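**Call for participants: short film workshop on anxiety and growing up, Heltgate Arts Centre**

We're looking for people aged 16 to 25 to make short films with us this spring, and we would love to hear from you even if you've never held a camera. Heltgate's young filmmakers' programme is back for another round, and this time the theme is anxiety: what it feels like, how it gets into a school day or a first job, and what helps.

There are 29 places. You'll work in small crews, and every crew finishes one film of up to nine minutes. You choose the story, you choose the style. Last year's crews gave us an animation made from bus tickets, a near-silent piece set in a swimming pool changing room and a very funny musical number about phoning the dentist. We were so proud of all of them!

**What you'll be doing**

The first few sessions are talking, watching and writing. Marcela Krajčí leads these. She has written for radio and television and is brilliant at getting a page out of someone who swears they have nothing to say. After that you'll plan your shoot, borrow kit from our store and get filming, with Jitendra Rawat on hand for camera and sound. Editing happens in the upstairs suite, which has proper monitors now (hooray) and a kettle.

Expect some 48 hours of sessions in total, mostly in the early evening, plus whatever time your crew wants to spend shooting. 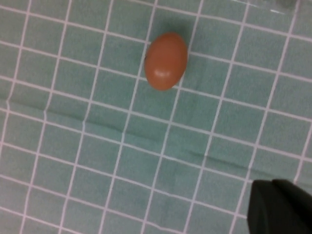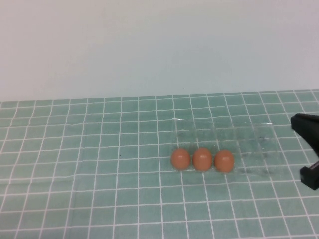 Diane Boychuk, a counsellor who has worked with teenagers for many years, will be at every session. You can have a quiet word with her whenever you like, and there's a separate room if you want to step out for a bit. You don't have to have a diagnosis to take part and you will never be asked to share anything about your own life. Plenty of people write about a made-up character, or about a brother, a mate, a neighbour. That's fine by us.

**The screening**

Finished films will be shown in our studio cinema, which seats 80, followed by a chat with the filmmakers for anyone who fancies it. You can keep your name off the credits if you prefer.

**Costs and access**

It's free. We pay bus and train fares, and there's a hot meal at each session — tell us about allergies on the form. The building is step-free apart from the editing suite, so if stairs are a problem we'll set up an editing desk on the ground floor. We can book a BSL interpreter if you let us know when you apply.

**How to apply**

Pick up a form at the front desk or ask us to post one. You can answer in writing, or record yourself talking for a couple of minutes on your phone. We'd like to know:

- a film, programme or video you love, and why
- what you'd like to try (writing, acting, camera, editing, no idea yet)
- anything that would make it easier for you to come along

If you're under 18, a parent or carer needs to sign the last page.

Questions go to Sigrún Baldursdóttir, programme coordinator, at the front desk. She's happy to show you round before you decide, and you're welcome to bring a friend.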